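Buying a Gripper for the Workshop or Kitchen Table: What to Budget For

We get a good many letters about grippers these days, mostly from readers with a small packing bench at home who would like a machine to take over some of the sorting. My advice is always the same - put the catalogue down, make a pot of tea and spend an afternoon with the things you want picked up.

1. Start with your awkward items

Go round the cupboards and gather the packets that annoy you. Boxes are easy on everybody. Soft wrappers are where the money goes, so put a crumpled one on a plain cloth and come at it from above with the fingers wide open, as you would on a working day. 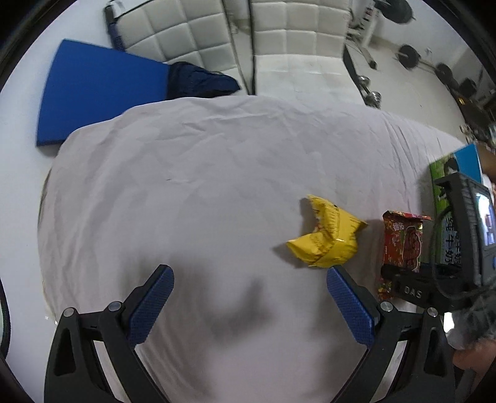
2. Try hand-held before you pay for an arm

A hand-held gripper lets you find out what fingers and pads you need for a good deal less than a full arm. Aretti quoted us 290 pounds for a month's hire of a pair, with 70 pounds back if the pads came home in decent order (ours did, I'm pleased to say!). The Plarnum arm we had our eye on was 2,000 pounds before delivery, and I was very glad we hadn't rushed.

3. Look hard at the pads

Ask what a spare set costs and how long it takes to arrive. Pads are like washing-up gloves, you will get through more of them than you think. Test them on something that widens towards the top as well as on flat packets, and try holding it low down by the sides.

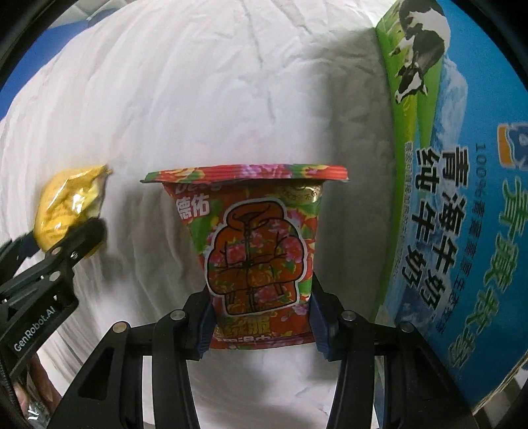
Do keep a tall carton or two standing nearby while you practise, for you'll want to know how much elbow room the linkage needs when it opens. We measured ours on an empty bench and then had to move a shelf, which cost us a Saturday and some nice brackets.

4. Leave room in the budget for the dull bits

Cullinane sell a stand and the Hetora people do a very fair service plan, and with those added our total came to 1,091 pounds, still without an arm. We've pencilled that in for October. Write every figure in one notebook, delivery included - and keep the boxes, in case anything has to go back.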